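Living > Furniture > Features

The Bare Table Problem

A pale wood tabletop with nothing on it is the most photographed piece of furniture in Brivville right now, and I have spent most of July trying to work out whether anyone eats off one.

The look is easy to recognize. The wood is blond, the grain is straight, the finish is so faint you have to put your hand on it to find out if it's there. The shops along the river end of town all carry some version. Dullaser, which used to sell mostly sofas, has given over its front window to them. The cheapest one I found there was $312 and the tag called it "an heirloom," which is a lot to promise on behalf of a table that has been in a store window for six weeks.

I should say that I own a dark table. It was my aunt's, it is scratched from one end to the other, and it has a burn near the middle that I put a fruit bowl on. I came to this subject with a grudge.

The case for pale wood, as the salespeople make it, is that it brightens a room and hides dust. Both are true as far as they go. Dust on my table shows up by lunchtime. But dust comes off with a sleeve, and what I wanted to know about was tomato sauce, wet glasses, red wine, ballpoint pen and children. When I asked about those at Dullaser, I was handed a pamphlet. The pamphlet said to "wipe spills promptly." It said nothing about what to do when you are asleep.

Urho Kuusisto has built tables in a garage on the north side for long enough that he has outlasted three fashions in them. He makes pale ones now, along with everybody else, under the name Heinonen, which was his mother's. I expected a sales talk and got something closer to a warning.

"People want it to look like nobody touched it," he told me. "Then they want to put it in a kitchen."

Kuusisto offers his tops two ways. One gets a hard clear coat, which protects the wood and yellows it slightly. The other gets a thin soap or oil treatment, which keeps it blond and protects it a good deal less. Almost everyone picks the second after seeing both samples side by side. He makes them take the sample home for a week first, with instructions to leave a wet glass on it. Some of them change their minds. He says the ones who don't will usually call him the following spring about sanding.

Sanding is the part the stores leave out. A lightly finished top can be brought back, and this is offered as a selling point: it's solid, it can be renewed. Fine. But renewing it means hauling the thing outside, or sealing off the dining room with plastic, and then going over every inch with paper in the direction of the grain. Go across it and you will see the scratches each time the sun is low, for years. Kuusisto charges $60 an hour to do it for you. I watched him do one top from start to finish and I thought he earned the money, which didn't make me want to spend it.

The grain is also where I started to soften, if only a little. I had assumed that straight, quiet grain was a way of making wood look like printed film. Some of what's for sale is printed film. At Staditz, the big warehouse place out by the highway, I found a pale desk whose pattern repeated every foot or so, with the same little smudge each time, like a wallpaper rose. Once you have noticed the repeat you can't stop.

Real boards don't do that. The lines crowd together and then spread out, and the color drifts from cream to something closer to straw without a clear border. You do have to get close, and you do have to look for longer than most of us look at a table. 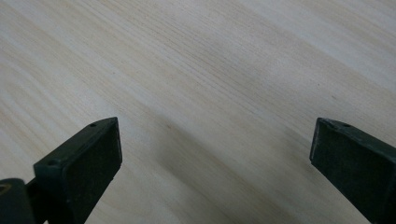 Pale wood up close, with fine grain that bunches in some bands and opens out in others.

Ha-neul Sun bought one of the soap-finished tops two years ago and let me come over at dinnertime, which I thought was brave. There was a gray ring at her end and a patch of something orange near the wall. She had tried baking soda on the orange patch, then lemon, then a rag and hot water, and the rag and hot water did the most. She no longer uses a tablecloth. She did the first winter, and felt silly hiding the thing she had saved for.

Would she buy it again? "Probably not in here," she said. "Maybe for a desk."

That seems about right to me. The people happiest with these tables are using them for sewing, or a laptop, or a lamp. If you cook a lot, get the hard coat and put up with the yellow, or buy something used and brown and already ruined. There are plenty around. People are getting rid of them to make room for pale ones, and I saw a very good walnut top at the curb two blocks from Dullaser, with a sign on it that said FREE, WORKS.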